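Đức Chu has bought equipment for the skills lab at Carnemis for six years. Training instruments for robotic surgery are now the biggest line on his sheet, and he says most people budget for them in the wrong order.

"They start with the arms," he said. "I start with what wears out."

By his count the lab runs 200 suturing sessions a year. Thread, needles and practice tissue come to $68 a session. Instruments are the harder part. Each one is retired after a set number of uses, and a replacement needle driver costs him $3000.

"You need two for every session, left and right. So I never order one," he said. He also keeps $1000 back for repairs - mostly wrist cables - and doesn't let anyone move it to another line.

The lab looked at a cheaper set from Drumance last August. Chu asked for a month's loan before he would talk about price, and he had trainees tie knots with it every morning. He wanted to know how the jaws held fine thread after heavy use.

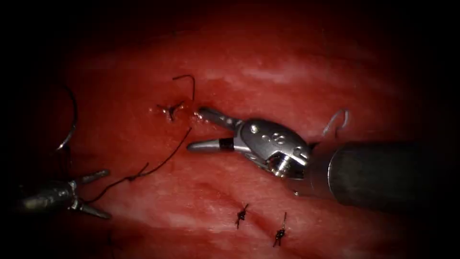 Kiều Hứa would put the money somewhere else. In her view the lab should buy fewer instruments and pay for a longer service contract, as the waiting time for repairs costs more sessions than worn jaws do.

Chu doesn't rule it out. "I'd want the turnaround time in writing," he said. The next order goes in when he has quotes for both.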